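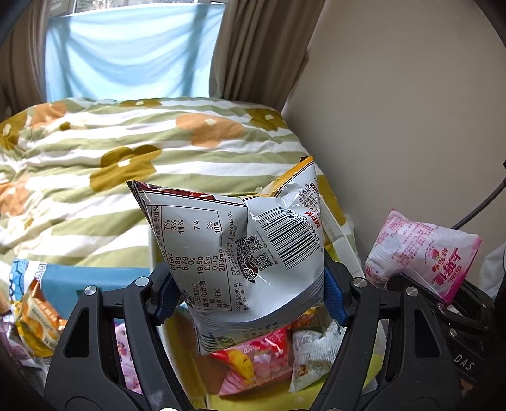

Ranger les paquets entamés et les sachets de goûter : ce que j'ai retenu d'une journée portes ouvertes

Publié le 25 juillet 2018 dans Astuces cuisine et placards

Les lecteurs de cette rubrique savent que je me méfie de tout ce qui promet de ranger à ma place. J'ai quand même accepté l'invitation de Prekotico, qui ouvrait ses appartements de démonstration au public : des pinces tenues à la main, des gestes que l'on enregistre pour les apprendre ensuite à un robot, et au programme de l'après-midi, le rangement de sachets de biscuits et de chips dans une boîte. J'y suis allée avec mon carnet et un peu de mauvaise foi.

Sur le robot lui-même, je n'ai pas changé d'avis. On nous a parlé de 1 611 gestes enregistrés depuis le mois de mai, et le chiffre était manifestement là pour impressionner. Ranger un sachet, chez moi, cela prend le temps de le dire. Quant au prix, j'ai posé la question deux fois et j'ai obtenu deux sourires. En revanche, regarder quelqu'un travailler avec deux doigts raides et aucune finesse oblige à se demander pourquoi tel paquet se range bien et tel autre pas. J'en ai tiré quelques conseils qui valent pour des mains ordinaires.

1. Prendre le sachet par les côtés, vers le bas

Un sachet souple pincé par le haut pend, tourne, et son contenu tombe d'un bloc au fond. Pris par les flancs, assez bas, il reste debout. Serrez juste ce qu'il faut : les chips cassées au fond du paquet viennent plus souvent de notre poigne que du transport.

2. Choisir une boîte basse et large, sans rabats

Les rabats d'un carton accrochent les doigts et se referment au mauvais moment. Coupez-les au cutter, en passant deux fois au lieu d'appuyer fort, ou repliez-les à l'extérieur si vous comptez réutiliser le carton. J'avais acheté il y a quelques années un bac Stenum à couvercle — très joli, jamais fermé. Un carton de récupération rend le même service. Évitez les boîtes trop profondes : ce qui est au fond y reste jusqu'à la date de péremption et au-delà.

3. Tout sortir avant de remplir

C'est l'étape que tout le monde saute, moi la première. Étalez les paquets sur une table ou au bord du lit, regardez les dates, mettez de côté ce qui est ouvert. On découvre toujours deux fois la même chose. Ma balance m'a appris un jour que je gardais 435 grammes de fonds de paquets de biscuits salés, répartis dans trois placards.
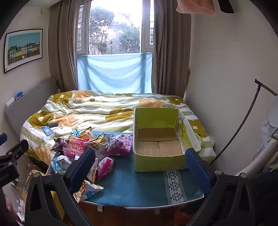

4. Ranger debout, comme des livres

Les gros sachets d'abord, contre les parois, les petits au milieu. Couchés les uns sur les autres, ils glissent et l'on finit par fouiller. Pour les paquets très gonflés, n'essayez pas de chasser l'air en appuyant : cet air protège les biscuits. Mieux vaut en mettre un de moins dans la boîte.

5. Refermer les paquets entamés

Pliez le haut deux fois sur lui-même, puis une pince à linge. Les clips Alcantara que l'on m'avait vantés tiennent bien, je le reconnais, mais à 6 euros le lot je reste fidèle aux pinces à linge. L'élastique, lui, écrase tout.

6. Garder la boîte loin de la fenêtre

Soleil et chaleur rancissent les graisses, même à travers l'emballage. Un bas d'armoire ou une étagère à l'ombre conviennent très bien.

Et le robot, alors ?

La personne qui faisait la visite nous a assuré que la machine réussirait bientôt « à 100 % ». Je veux bien, mais réussir quoi ? Poser un sachet dans une boîte, sans doute. Décider qu'il faut le finir avant d'ouvrir le suivant, j'en doute fort. Une dame du groupe a demandé si l'appareil saurait aussi plier les draps-housses ; on lui a répondu que c'était « à l'étude ».

Prekotico annonce une deuxième journée dans ses locaux de Feditz. L'entrée était libre cette fois-ci, pensez à vérifier avant de vous déplacer. Dans la prochaine page, je reviens aux bocaux de farine et aux mites alimentaires, sujet sur lequel j'attends encore vos remèdes — feuilles de laurier exceptées, j'ai déjà essayé.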